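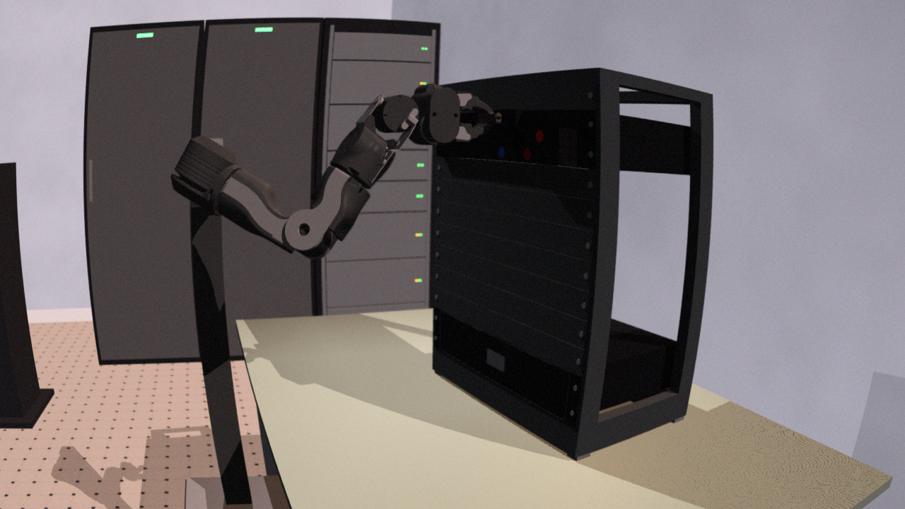
4.2 Descida e subida no livro de Jonas

Quem lê Jonas em voz alta, de uma ponta à outra, depressa repara na insistência com que o profeta desce. Desce a Jope, desce para dentro do navio, desce ao porão enquanto os marinheiros clamam cada um ao seu deus e, já no salmo do capítulo segundo, desce às raízes dos montes, onde a terra lhe fecha os ferrolhos. O verbo hebraico é sempre o mesmo, yarad, e muitos comentadores ouvem ainda um eco dele no sono profundo de 1,5, que em hebraico tem um som bastante próximo. As nossas traduções, por uma compreensível vontade de variar, costumam perder este fio, e foi com alguma alegria que o vimos reaparecer nos cadernos dos dois grupos de leitura que acompanhámos, o de Lustbridge e o de Jirkberg, sem que ninguém lho tivesse apontado de antemão.

Ao todo lemos mais de 300 anotações de margem, recolhidas a partir de março e transcritas depois no arquivo Setusel. A maioria detém-se no grande peixe, como seria de esperar (é difícil competir com um peixe daqueles!), mas um conjunto considerável volta-se para o movimento do texto, e é dele que nos ocupamos nesta secção.
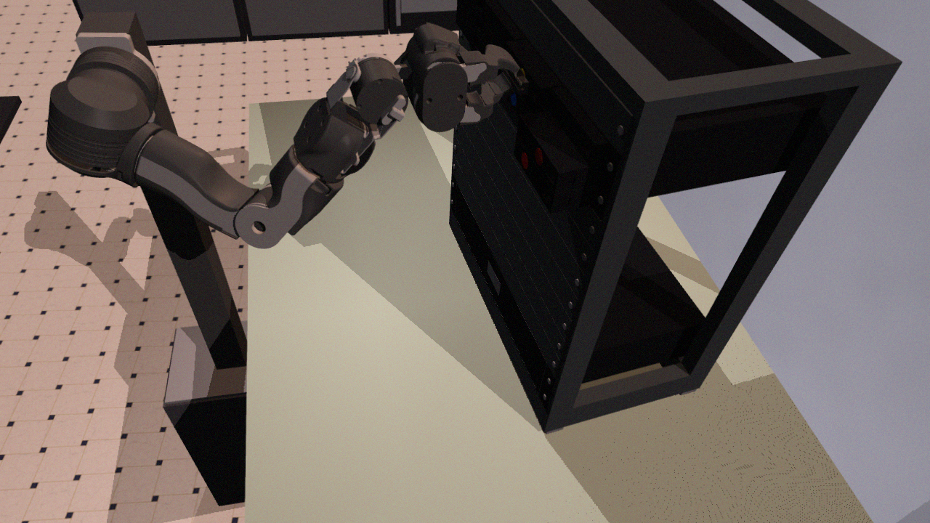

A oração de Jonas 2 é o ponto em que a narrativa muda de direção, e convém lê-la devagar. Até ao versículo 7 tudo afunda; a meio desse mesmo versículo, quase sem aviso, surge a outra voz: «fizeste subir da cova a minha vida». A viragem é brusca e não há patamar intermédio entre o fundo e o regresso. O braço da Figura 2 tem um perfil muito semelhante, com a peça curva que parte do ombro e desce até ao cotovelo e, logo a seguir, o antebraço que volta a subir em ângulo apertado; o cotovelo do salmo, se nos permitem a expressão, fica nesse meio versículo. Vários leitores de Jirkberg sublinharam ali uma única palavra, o «mas» que algumas versões acrescentam para suavizar a passagem, e perguntaram se ele fazia mesmo falta. Tendemos a pensar que não, embora reconheçamos que a conjunção hebraica admite as duas leituras.

Resta o problema do capítulo quarto, que durante muito tempo nos deu trabalho. Se a subida já aconteceu, como entender que Jonas, salvo das águas e ouvido em Nínive, se sente a oriente da cidade e peça a morte? O verbo subir regressa, é certo, mas agora aplicado à planta que cresce sobre a sua cabeça e, no dia seguinte, à aurora que traz consigo o verme. O profeta, esse, fica sentado. 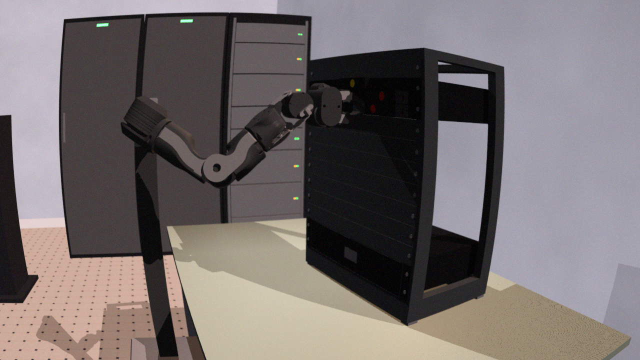
Innes Crichton objetou, numa leitura prévia desta secção, que talvez estejamos a pedir demasiado ao verbo: a seu ver, o capítulo quarto organiza-se em torno da compaixão pela planta e pela cidade, e um ouvinte antigo dificilmente ligaria a aurora que sobe à vida tirada da cova. A objeção é justa e agradecemo-la de coração. Mantemos, ainda assim, a nossa proposta numa forma mais modesta — a de que o vocabulário da descida governa os capítulos primeiro e segundo e que, no quarto, dele sobrevivem apenas vestígios, perceptíveis para quem acabou de ouvir o livro inteiro. Voltaremos aos marinheiros de 1,16 e ao seu sacrifício na secção 4.3.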